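Chapter 4
Packaging and the Cost of Shipping

A carton does more than hold a product. It sets how many units fit on a pallet, how high they can be stacked, and what the carrier charges. Skerent, a tea seller, shipped 282 units per pallet until it changed its box size.

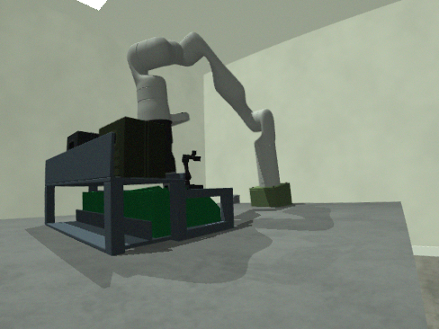 Carriers bill by weight or by volume – whichever costs the shipper more. Section 4.1 explains how to work out both figures for a single carton.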